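The Coffee Table Problem

I own one tray. I bought it at Mapplebeck because it had a seashell printed on it, and I am apparently a person who buys things with seashells on them. The theory was that a tray makes clutter look deliberate. Put junk on a table and you're a slob. Put it on a tray and you're hosting.

The table could use the help. The glass top is still nice and shiny, but the rim is chipped and stained the color of rust, and no polish from Odham has made any difference – I've tried 2 kinds. The maroon sofa behind it just sits there looking plump and superior.

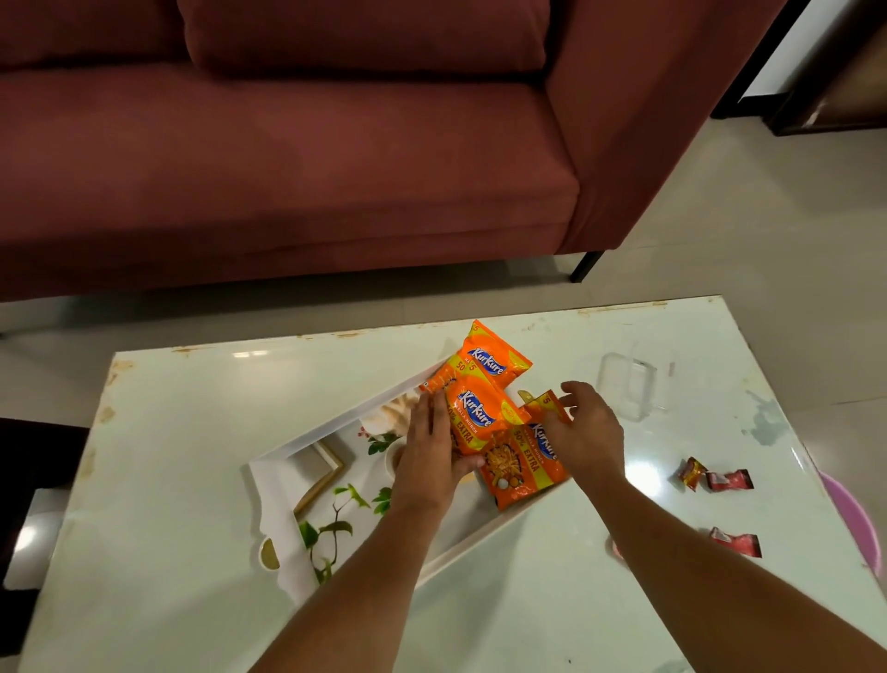
What lives on the tray

Kurkure, mostly. After that, mugs. My friend Aksel Nørgaard believes a tray should hold a candle and a small book about Denmark. Aksel also doesn't eat snacks in his living room, so I've stopped listening.

The fiddly part is fitting anything flat in with the mugs. You tilt it, you press down, you shove the packets over to the side, and they slide half onto the table. One mug has little red flowers and the other is plain. They've never matched and I've made my peace with that.

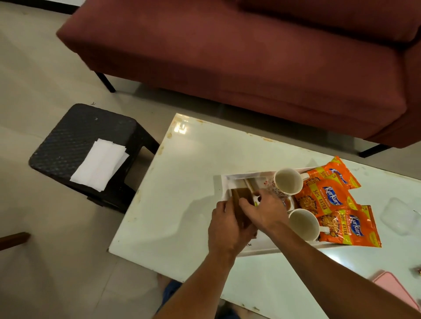
Dellum, Monday, September 30, 2024

Update: Aksel came by and gave me a candle. It's in a drawer.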